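Print this page | E-mail this page

Kandstead Town Council
Public meeting inspection checklist — main hall, September sitting

Inspected by Perla Figueroa, Saturday, doors open 2 pm. Posted capacity 292.

1. Exit routes clear to full width. PASS
Comment: east door sticks in its closer. Reported.

2. Exit signs lit on battery. PASS

3. Seating rows linked, aisles marked. FAIL
Comment: 13 chairs in the back row not linked. Corrected before opening.

4. Head count at door. PASS
Comment: almost 50 people outside at the start of the vote on the opening-hours order. Overflow speaker used.

5. Street barrier and steward positions. PASS
Comment: the barrier stops short of the bus stop — extend it next time.

6. Speakers' microphone cable taped down. PASS

7. Public gallery rail fixings. NOT CHECKED
Comment: key unavailable.

8. Tables: corners, edges and surfaces free of splinters. PASS

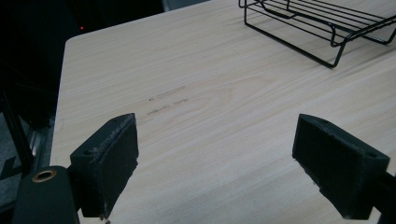
Karla Villaseñor: Item 7 was left open in the last report as well. The gallery should stay shut until the rail is checked.

Reinspection of items 3 and 7 before the next sitting.

We use cookies to count visits. Accept | Settings

Contact the clerk | © Kandstead Town Council | Back to top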